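Quick one before I pack. Got back from the Mosergate meetup last night and I still think lightning talks should be the whole conference. Not a side slot after lunch. The whole thing.

Paid 1295 for Veltusby in March. Two days, big names, slides you could of read on the train. What do I remember? A guy from Gallagher explaining DNS for an hour. Mosergate was free, five minutes each, and Mavis Benavides got through her cron disaster with time left for questions – good questions too.

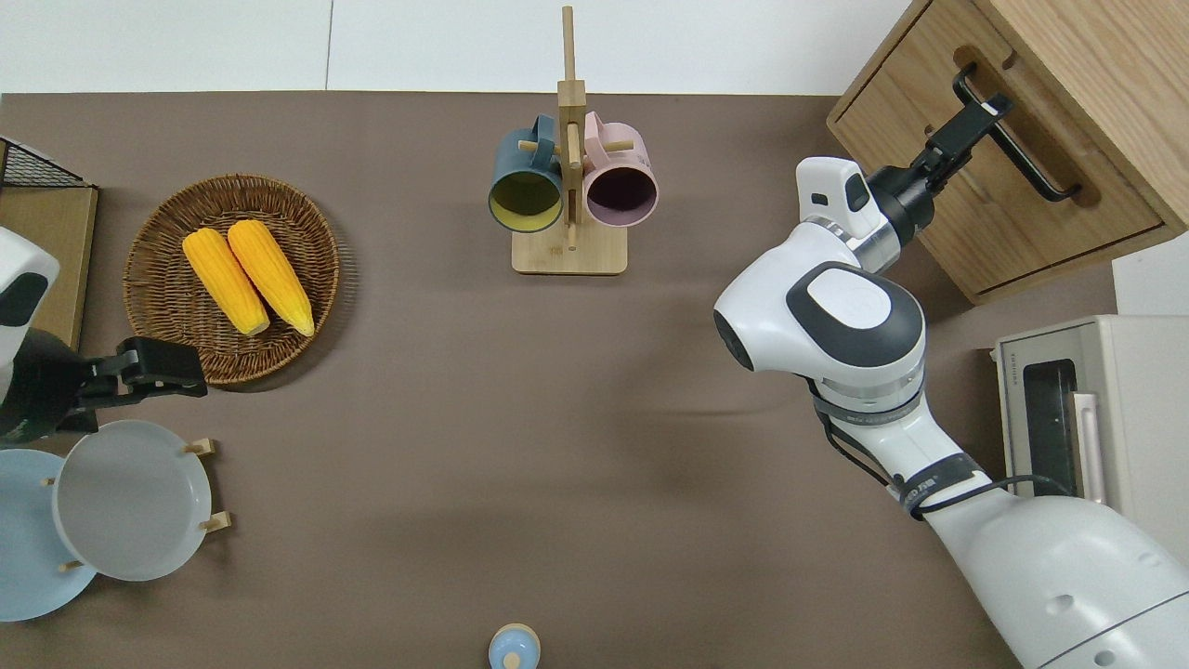
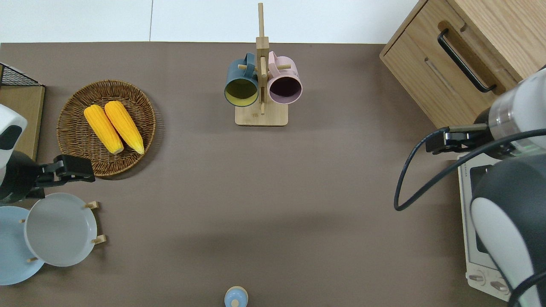

People say you can't go deep in five minutes. Fine. Go deep in the hallway, then. Mitsuko Tamura gave me the short version of her parser rewrite on stage and the long version over bad coffee, and teh long version only worked for me after the short one.

Also new speakers. Five minutes is scary but doable. Forty-five is a month of evenings gone. So you get the same faces every year, same talks, new title.

Turesell is taking proposals now. Forty-five minute slots only. I'm sending them a five minute one anyway.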